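4.2 Width-aware grasp gating for transparent labware

The baseline controller described in Section 3 closes the gripper on a fixed schedule. It moves to the pre-grasp pose, waits for the arm to settle, closes until the motor current passes a threshold, and lifts. With opaque objects this works well enough. With clear plastic it fails in two ways. The depth estimate is often taken from the surface behind the object, so the fingers stop too far forward. And thin walls flex under load, so the current threshold is reached late or not at all.

We replaced the schedule with a gate that runs on the wrist stream. The gate is a small network, which we call Amaral in the code and in the tables, that takes one wrist image and the current finger opening and returns three values: the probability that an object is between the fingers, the offset of its axis from the gripper centerline, and a grasp state (open, closing, held). It doesn't use depth. The planner, Multent, still picks the approach direction from the fixed cameras, but it hands over control to the gate for the last part of the motion and takes it back only after the state has read "held" on 2 consecutive images.

Training data came from 790 teleoperated episodes, of which 648 were kept after filtering. We dropped episodes in which the operator regrasped more than twice or in which the wrist stream had gaps. Grasp state labels were produced from the finger encoder and then corrected by hand. Joyce Odera wrote the labeling tool and did the first pass of corrections - the second pass was split among the remaining authors. Most corrections were at the boundary between closing and held, where the encoder lags the image.

Printed graduations turned out to matter. On a clear vessel the marks are often the only strong edges, and in early versions the network learned to find the marks and ignore the walls. We now blur or erase the printed scale in half of the training images. Rims are left as they are. We also keep distant objects in view during training, so that a rack at the far side of the table isn't read as something to grasp.

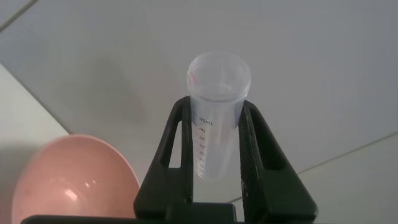
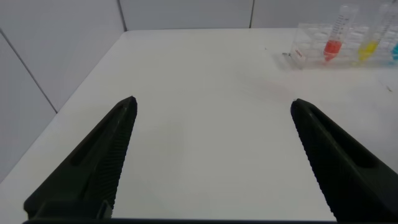 Figure 6. Wrist views. First: a graduated plastic container between the fingers. Second: open fingers, with a clear rack of tubes farther back on the table.

The gate output is filtered before it reaches the controller. A single change of state is ignored, and the axis offset is clipped so that one bad estimate can't swing the wrist into a neighboring object. We set the clip by hand on the Brerkthorpe arm and used the same value on the Sutetti arm without retuning. Filter settings are listed in the appendix, along with the loss weights for the three outputs.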